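Tustovell Recipe Cards, release 4

Read this first

Tustovell is a collection of handwritten household recipes from the town of Brovirberg and the villages near it. The cards were copied letter by letter into plain text files. This release has 3,000 cards. The first work was done by Teresa Walczak, who received two boxes of cards from her aunt and did not want them to be lost.

What is in the folder

cards.csv has one row for each card: the card number, the title as written, the language, the decade if we know it, and the name of the person who did the copying.
text/ has one file for each card, in UTF-8.
units.csv explains the old measures. A "glass" in one family is not the same as a glass in another family, so please look at the family column before you convert anything.
notes/ has remarks on difficult words.

How the cards were copied

Every card was typed by one person and read again by a second. Spelling mistakes are kept. If a word could not be read, you will find [?] in its place. When the writer crossed out a quantity and wrote a new one, we kept both, with the old one first — this matters for the yeast doughs, where the amounts were often changed.

Otakar Tóth made the rules for abbreviations. Please do not expand "sp." by yourself. On most cards it means a spoon, but in the Sikora family cards it means lard.

Known problems

The decade is missing for 202 cards.
Oven heat is almost never given in degrees. The usual words are "slow", "good" and "bread heat", and we did not translate them to numbers.
Cards 1,000 and after were typed with another keyboard setting, and some accents in the titles may be wrong. Marianna Malinowski is correcting them little by little.
Christmas baking is too strongly represented, as many families lent us only their December box. A count of ingredients from this collection will therefore show too much poppy seed and honey.

Changes from release 3

The Grultetlow cards are added. Duplicates are now marked in the column same_as and no longer removed, after Nicanor Carrasco found that two "duplicates" had different baking times. The column "cook" is renamed to "writer", as we often know who wrote a card but not who cooked from it.

Use and thanks

You may use the texts freely for study and for cooking. If you print them, please name the collection and the release. Family names can be printed only where the column consent says yes.

Corrections are welcome. Send the card number, the line, and what you think the word is. Hubert Wilczyńska reads all the letters, but he answers slowly in summer.

Last edited May 19, 2019.

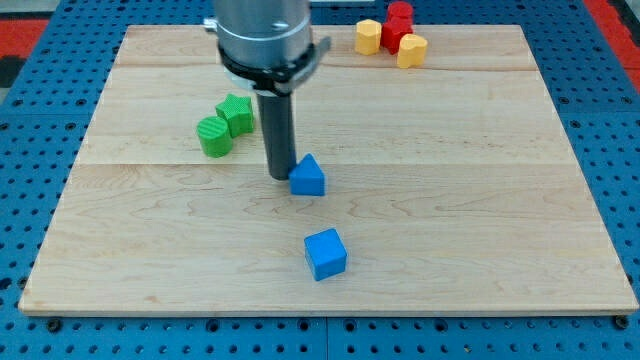 One more point about corrections: please send each card in a separate message — it is much easier for us to keep them in order.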